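I get asked every June whether the Stokireo two-arm bench can put the groceries away yet. Short version: it can pick up an apple. Longer version is on this page, with a price at the bottom, and I've tried to keep the sales talk out of it.

The bench is sold as a work surface plus two arms, each with a two-finger gripper. You mark the surface into cells with blue painter's tape, and the cells give you a simple way to say where things go. Torn tape is fine. Mine gets ragged fast and I only redo it when I can't tell one cell from the next.
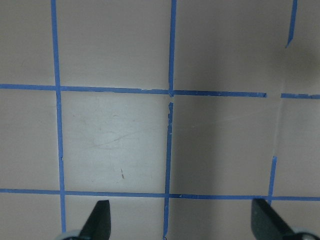

*Page last changed: June, by Maricruz Arellano*

Wide-open fingers suit round things like fruit, balls and rolled socks. Flat things are still a pain – a folded dish towel beats us more often than I'd like, and plates I wouldn't even try at home. Cecilia Dramani at Cuevas runs hers on small-parts sorting and says she'd buy it again for that, but she still packs the boxes by hand.

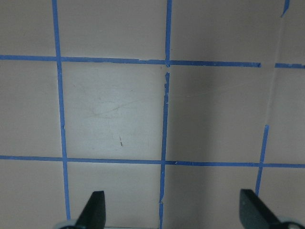
**Can it run while I'm out of the room?**
Please stay with it. It doesn't know when it has dropped something, and it'll happily carry on with the next pick.

What you get:

- two arms with base plates and grippers
- Fastton bolt set, 112 pieces
- 17 practice chores (9 kitchen, 8 shop)
- Zirico control software, one seat

Produce is where I'd start. Apples are forgiving, they're cheap, and both arms can work the same table as long as you give each one its own cells.

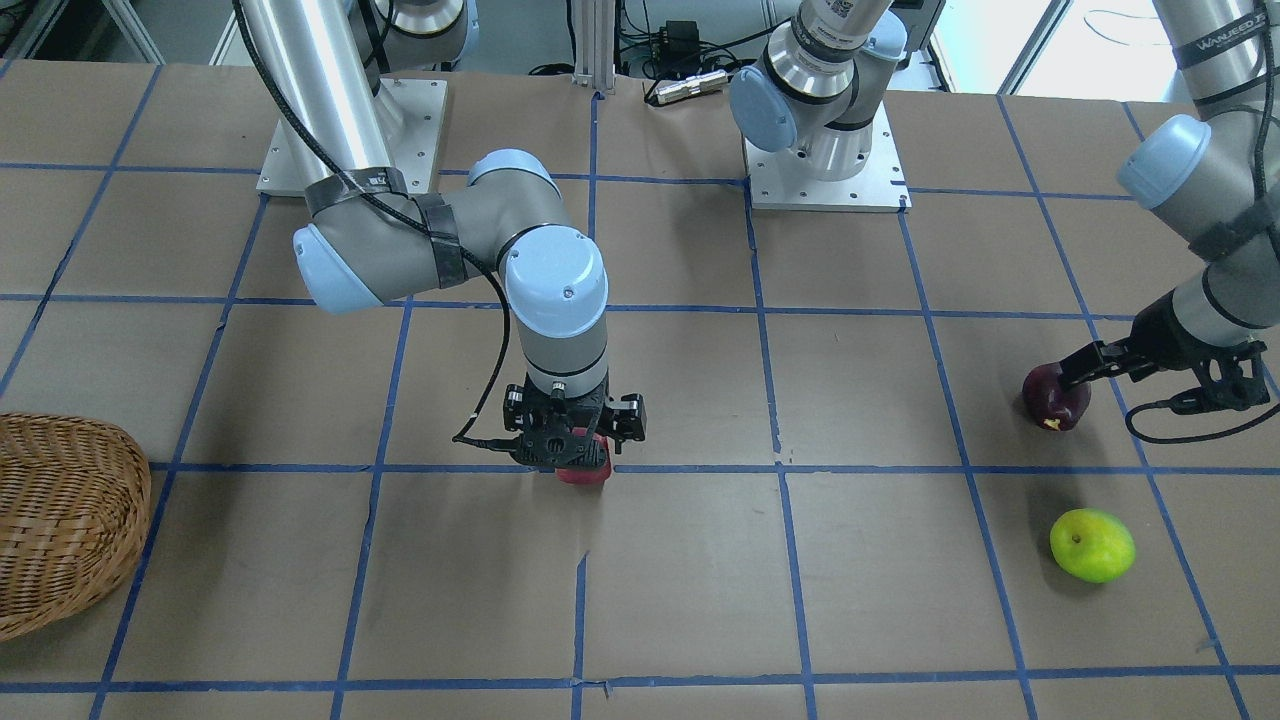 *Two arms, three apples, one table.*

Price is $3000 a month on lease, setup included. Spare finger pads are extra – ask me and I'll send the list.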